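August, morning

Up at six. Dry overnight, cloud over most of the sky by the time I had finished my tea. Walked the lower road again with the notebook, from the Skarkbridge end, to get the surface written down properly before the resurfacing letter has to go back. The first attempt last week was useless because I did it after work and hurried.

Method as before. Paced the length, stopping every 10 paces to note the state of the paving, the kerb and whatever was growing at the foot of the wall. My pace was checked against the tape in the yard and is close enough for this. The whole run came to 1,232 paces, which agrees with the old figure to within a handful. I had expected to be further out.

Surface first. The paving is sound for most of the way. It has worn to a pale grey and the top has gone grainy, so that the grit shows and a boot sole drags slightly. There are darker patches at intervals. I had put these down as repairs, but two of the ones I knelt beside had no edge to them and no change of level, so I now think they are staining. The third was a repair, badly done, with a lip on the downhill side. Marked on the plan as R1. There is a faint ripple across the road in places, felt more than seen, and I could not decide whether it was laid like that or has moved. Left a query in the margin.

Drainage next. The fall is towards the left-hand kerb for the first 300 paces and after that I could not find any fall at all. Poured half a bottle of water out by the second gully and it sat there. The gully lid has Thoroddsen cast into it, same as the ones in the yard, so the old keys should fit. Did not have them with me. Must put them in the bag.
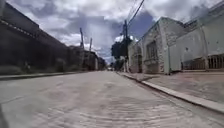 The form asks for comments from households and I had one pushed through the door by the time I got home: the road is fine as it is, it says, and what wants doing is the pavement on the wall side, which is too narrow for a pram, and could the survey please say so in plain words. Unsigned, in green biro. It is a fair point and I have added a line under Footways, though width was not one of the headings. I measured it at one place only, at the narrow part, and will need at least three more readings before I give a figure.

The wall. Long, tall, very dark, and weathered all over. No openings in the near stretch, so nothing to record there in the way of gates or drains. The pale band along the upper part runs on as far as I could follow it. Growth at the foot is low and uneven, shrubs and weeds mixed, and I do not have names for half of it. I pulled one by the kerb to see whether the roots went under the edging. They did not. Noted as cosmetic, to be cut back in autumn, no urgency.

Poles. The near one is on the right-hand side and stands on its own. The other two are well down on the left, behind the low buildings, and are outside the area of the survey. I had drawn all three on the plan last week and have now rubbed two out.

Home by half past nine. Copied the readings out in ink and found I had skipped a stop somewhere after pace 400 - two rows carry the same number and the next is one short. Will have to walk that part again. The Gullier wheel would have prevented it, but the counter sticks when it is cold and I stopped trusting it in the spring.

Afternoon spent on the covering letter to the Vundville office. They want it on their own sheet, which has four lines for condition and a whole page for access arrangements. Wrote small. Used the word "staining" twice and then changed one to "discolouration", which did not fit the box.

To do: gully keys, spare pencil, three widths on the wall side, repeat from 400. New batteries for the torch if the shop has the flat sort.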